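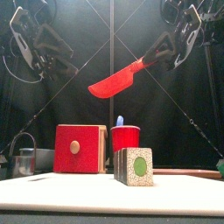

Red toy knife, with the red box and the red cup below it.

Section 5: Setting up the cutting station

If you've come straight from the unpacking section, hello again! By now you should have your Talletti pieces sorted by food and the bag of fasteners put away somewhere small hands can't get at it. This is the part I like best, and it's also the part most people skip (I did, the first time, and spent the rest of the afternoon fishing bits of pretend lunch out from under the couch).

I'm writing for the 22-piece kit. If you have the smaller one, everything works the same way, you just have less to put back afterward.

Before you start

Pick a table that doesn't wobble. A child's play table is great, but a corner of the kitchen table does fine if there's a grown-up in the next chair. Clear off anything with a cord, anything with a lid full of coffee, and anything you'd be sad to see used as a soup bowl. I like a plain top with no cloth on it, as a tablecloth slides and takes the board with it.

Caution: Keep the play knife in a different drawer from your real ones. Mine used to live right next to the paring knives and I still get a little chill thinking about it. Pick another room if you can.

Setting up

1. Put the board down first. Long side or short side toward the child, whichever leaves both elbows room to move. I start with the short side facing them and turn it if they keep bumping the edge.

2. Press on all four corners. If it rocks, check underneath for a stray piece. I've found half a carrot under there more than once.

3. Set the containers along the far side of the table, where they can be reached but won't get an elbow in them. One for food that's waiting, one for food that's been cut. A cup is handy for the tall thin things.

4. Choose a few foods for the first round and leave the rest in the box. I know it's tempting to tip the whole lot out! But a full table means nothing gets cut and everything gets stirred.

5. Close up every cutting food before it goes on the board. Line up the two faces and push until they meet. If one side is sitting crooked, pull it off and try again, or it'll fall apart the moment it's picked up and you'll hear about it.

6. Lay one food on the board, flat side down if it has one. Round things like to roll off, so park those beside the board and bring them on one at a time.

7. Hand the knife over last, handle first. It's a toy, sure, but it's a nice habit to pass along and it costs you nothing.
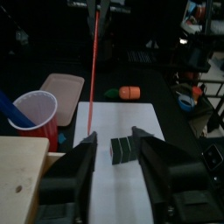
Green roll on the board, carrot waiting just past the top edge.

Making the first cut

8. Show where the cut goes. On most foods there's a line or a seam, and the blade belongs right on it. Run a finger along it first so the child can feel where it is.

9. Steady the food with the other hand, fingertips tucked back. Little kids want to hold the very spot they're about to cut (every single one, I swear), so I put a dab of pretend butter on the end and say that's where the fingers go.

10. Press straight down. Sawing works too, eventually, but pressing gives you the good clunk and that's the whole reason we're all here.

11. Move the cut pieces into their own container before you bring on the next food. If you're making a roll or anything else that comes in slices, line the slices up on the board first and let everybody admire them.

Note: If a food won't come apart, don't let anyone lean on it with both hands. Twist the halves a tiny bit, back and forth, then put it down and try the cut again. A new set can be stubborn for the first few rounds. The troubleshooting table on page 53 has more on stiff pieces and also on pieces that won't stay together, which is the other half of my mail.

Note: Left-handed cutters, swap the two containers around so the cut pieces end up on the side of the helping hand. It sounds fussy and it makes a big difference.

Adding a second cook

Two children at one board can work. Give one the knife and the other the job of bringing food and taking slices away, then trade when the kitchen timer rings. We use 90 seconds. Shorter than that and they're trading all the time, longer and the one without the knife starts to wander off with the sushi.

If they both want to cut, get a second board. I held out against this for months and I was wrong.

Caution: No throwing, and no running with the knife or with any of the long utensils. Put them down on the table first, then go see who's at the door.

Packing away

Put the foods back together before they go in the box, so next time you can start right in at step 6. Big pieces go in first, slices and small bits on top. The knife goes in last so it's the first thing you find. If you've bought the Mosix divider tray, the narrow slot is the one for utensils, and it fits better with the handles all facing the same way.

Wipe the board with a barely damp cloth and stand it on edge until it's dry. Don't soak anything and please don't put any of it in the dishwasher. I say this as someone who has put some of it in the dishwasher.
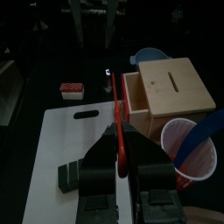
Can I use the play knife on real food, like a banana?
I wouldn't. The set is meant for pretend food only, and sticky fruit gets down into the ridges and seams where a cloth won't reach. If your child is ready to help with a real banana, get a proper children's knife and keep it with the kitchen things, well away from the toys.

Next up is Section 6, the stove top and the pans. Leave the table where it is, you'll need the same spot.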